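Last updated March 10, 2022

The great pump bottle sort-out

I have been wanting to write this one up since February! The bathroom shelf finally got to me. Every time I reached for the hand wash I knocked over the lotion, and every time I picked up the lotion there was a sticky ring underneath it in some new colour.

So everything came off the shelf, got a wipe with warm water and a drop of dish soap, and then I had a good think about what we use every day. Maiara Araújo had been telling me to try a clear caddy for ages (she keeps 3 of them under her kitchen sink, all labelled, she's a marvel) and she was dead right. You can see what's in it, it rinses clean, and the low walls mean you can grab a bottle by the neck without any fuss.

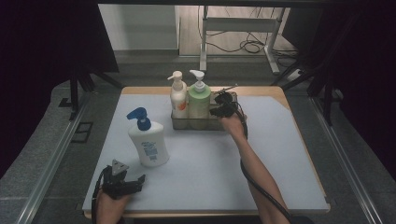

What goes in, what stays out

The cream-white bottle and the pale green one sit side by side in the caddy, and I love how tidy they look together. The big rounded one with the blue pump is my favourite of the lot, but it's much wider than the others, so it gets a spot of its own beside them.

A few things I've learned so far:

- Turn the nozzles the same way. It sounds fussy but it makes the whole lot easier to wipe around.
- Rinse the pump heads through with warm water before you refill, or the old soap goes gluggy.
- Lift the caddy out once a week and dry the bottom properly.

Next up is the laundry cupboard, where I've got 7 half-finished bottles of stain remover and a 700 mL refill pouch I'd completely forgotten buying. Wish me luck!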